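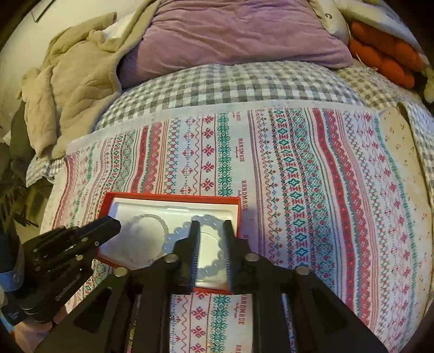
Selling off a bead and jewelry stash: what I learned in six months

Home Threads Replies Media Likes Log in

1/ I closed my bracelet shop in December. I had a closet full of beads, findings, boxes and finished pieces to get rid of. Most of it is gone now. Posting my notes in case someone else is in the same spot.

2/ First thing I did was sort by what a buyer would search for. I used to sort by color, and that works when you make things. It doesn't work when you sell supplies. People search by size, hole size and material, so those went on every bag.

3/ If you don't know the material, say so in the listing. I had a lot of clear faceted beads bought mixed at an estate sale. Some glass, some probably acrylic. I listed them as "mixed, not tested" and they sold in a day at a lower price. No returns.

4/ Glass usually feels cold against your lip and plastic doesn't. That gets you most of the way. The hot needle test also works on plastic but it leaves a mark and it smells, and I wouldn't do it on a finished bracelet.

5/ Finished pieces were slower than supplies. I had 153 bracelets left when I closed. I thought those would be the easy part. Loose beads went four times as fast.

6/ What helped with the bracelets was selling them in pairs. One sparkly, one frosted or plain, in a gift box. People buying a present want something that looks done. A single stretch bracelet in a plastic bag looks like a craft fair leftover, even when it's good work.

7/ Restring anything elastic that's more than two years old before you sell it. I skipped this on the first batch and had three snap in the mail. The cord dries out in storage. It takes me ten minutes a piece and the cord costs almost nothing.

8/ For cord I used the 0.8 mm Gruleck clear on small beads and the 1 mm on anything 8 mm and up. Pre-stretch it, surgeon's knot, tiny drop of glue, then pull the knot inside a bead. If the hole is too small to hide the knot, use a bead with a bigger hole next to it.

9/ Boxes. I had a case of 50 rigid ones with inserts from Brisamier, left over from a holiday order. Good boxes, heavy though. They added enough weight to bump some packages into the next postage step. Weigh the packed box before you set the shipping price. I lost money on the first eleven.

10/ If the insert has a recess that's too shallow for your bracelet, the piece will slide around and the lid will rub on it. A square of tissue folded twice on top fixes it. Foam works too but it sheds.

11/ Bulk lots. I made up bags by weight, half a pound each, and sold them at the Dredgate flea market on the first Saturday... scratch that, they moved it, check their page for the schedule. Table was cheap. Bring small bills and a real tape measure, people ask about wrist size all day.

12/ On wrist size: most of mine were seven inches because that's what the pattern books say. I got asked for eight and up constantly. If I ever made them again I'd split it evenly. I ended up restringing a bunch to order at the table.

13/ Prices. Supplies went for a bit under half of what I paid. Finished bracelets went for what the materials cost me, no labor. I had to stop thinking about labor or I would never have sold any of them.

14/ One exception was a bag of old pressed glass from a shop called Brandão that shut down years ago. Collectors wanted it. I had it priced like everything else and got four messages within an hour, so I pulled the listing and looked up past sales. Do that before you post, for anything in its original packaging.

15/ Stuff I couldn't sell at any price: mixed metal jump rings, half-used glue, anything with a plated finish that had turned. The jump rings went to a school art room. The plated pieces went in the scrap bin.

16/ Cleaning before photos: soft cloth, a little dish soap and water for glass. Don't soak anything elastic. Don't use jewelry dip on beads with a coating, it takes the coating right off. I ruined a good strand that way.

17/ Photos: daylight near a window, no flash. Clear beads disappear on white and show up well on gray. Frosted ones are the opposite problem, they look dirty on dark backgrounds unless you brighten the picture a little.

18/ Total so far is 526 dollars after fees and postage, not counting the market tables. I was hoping for 1,000 and I'm not going to get there. The closet is clear enough to hang coats in, so I'm fine with it.

19/ Still left: a tub of wooden rounds, some leather cord, a stack of kids' kits with the instructions missing. If you're local and want the kits, message me and you can have them for nothing.

20/ A few people asked if I'm keeping anything. Pliers, the bead board, one spool of cord. I still fix bracelets for family.

2 June 2023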